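Taking workstations apart, one clip at a time

Rätsep's dismantling hall in Stultberg smells of warm dust and contact cleaner. It opened to visitors on 6 June 2020, in small groups and with the roller doors up, and most of those who came went straight to the shredder at the far end. The more interesting machine stood near the entrance, behind a waist-high fence, and was a good deal quieter.

The cell is called Eren. It consists of a six-axis arm on a steel pedestal, a parallel gripper with two fingers, a small camera at the wrist and a bench with clamps for one computer chassis. Its job is to remove and refit parts in used workstations so that the boards can be tested and sold again. The arm itself was bought second-hand from a packaging line. The fingers, the clamps and nearly all of the software were made on site.

Algirdas Sproģis, who runs the engineering side, gave the talk. He began with the trade. Desktop machines from offices arrive on pallets, up to 60 on a busy day, and the useful parts are the memory, the processors and the graphics cards. A person can strip a machine quickly, but the work is hard on the hands, and cards pulled at an angle damage the slot. A damaged slot means the motherboard goes for scrap.

"Pulling is easy," he said. "You can pull with almost anything. Putting a card back straight is where we spent our time."

Refitting matters because each board is tested with a known good card before it is listed for sale. The card has to go down parallel to the slot, with its bracket lined up at the rear panel. Inside a tower chassis there is little room to approach. Power cables run along one side, neighbouring cards stand close by, and the fingers must clear both without touching the components below.

Eren handles this in stages. The arm first moves to a viewing position over the open chassis and looks for the row of slots. It compares what it finds with a stored layout for that type of board, then corrects for the small error in how the chassis has been clamped. The gripper closes on the card, carries it over and stops short of the connector. A second look from the wrist gives the final correction. Only then does the arm press, with the downward force limited in software. If the force rises too early, the arm backs off and tries again with a slight shift, and after 8 attempts it stops and calls an operator.

The day's demonstration used a full-size workstation board laid flat on the bench in its chassis. The first insertion went in at the second attempt. The next stopped with an amber light, and Kaja Kazlauskienė, who writes the motion software, opened the gate to look. A loose cable had drifted over the slot. She tucked it away, closed the gate and restarted the cycle.

Cables remain the weak point. The stored layouts cover rigid parts well enough, but a wire loom never lies the same way twice, and the camera sees it only from above. Kazlauskienė's present answer is to have a person tie the looms back before the chassis reaches the cell. She would like the arm to push them aside itself, and a trial is planned for September with a blunt third finger supplied by Skodow, a local toolmaker.

Rätsep has logged 445 complete cycles so far and wants 1,000 before the cell runs without someone at the fence. Speed was not discussed until a visitor asked. Sproģis replied that a trained member of staff is still faster on a clean machine, and that the cell is being judged on undamaged slots.

Retention clips are another open matter. Designs differ between makers, some need a push and a twist together, and two fingers are poorly suited to that. At present the clips are released by hand at the same station where the looms are tied. The group then moved on to the shredder.

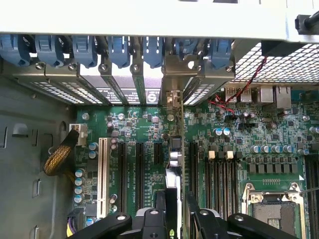
The wrist camera's view as the gripper holds a graphics card upright over the motherboard.

Contact the editors | © 2020 All rights reserved | Back to top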